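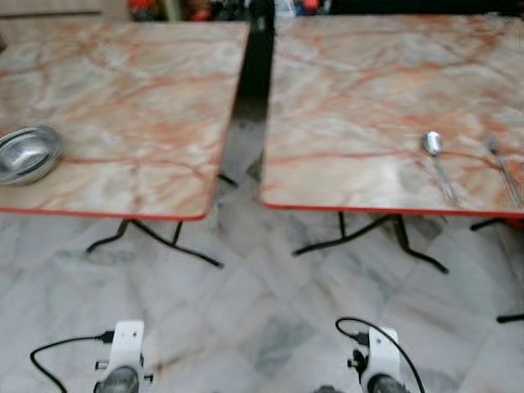 Lwazi Hendricks
Course Instructor, Mobile Manipulation Lab

Handout 7: Clearing Tables

Read this before your lab slot. Bring your Handout 6 notes on gripper calibration, as we will not repeat them.

The work area is two square folding tables set side by side, plus the tableware. Your team's job is to pick up each item and bring it to the drop point. Reports are due 5 Nov 2019.

Start with the spoon. It is thin, it lies flat, and polished steel gives poor depth readings. Most teams in February lost their time here. Approach from above with the fingers nearly closed and let them touch the tabletop before you grip.

The tabletops have a printed marble pattern with orange veins. A plain color threshold will pick up the veins as objects. Use the red edge trim to find the table boundary first, then search inside it.
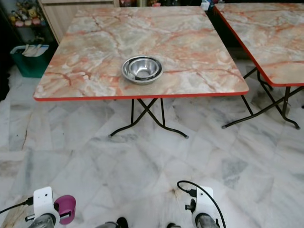
Nested bowls count as one item if they are lifted together and two if they are separated. Separating them earns more points, but only try it after your single grasps are reliable. Hold a cup by the side wall and keep the grip force low, or thin plastic will bend.

Each team gets 13 minutes. Log every attempt, including failed ones, on the Tandance sheet.

Grading: 57 points for the run, the rest for the written report. Questions about the arm drivers go to Ludger Pfeiffer in the Steyn room.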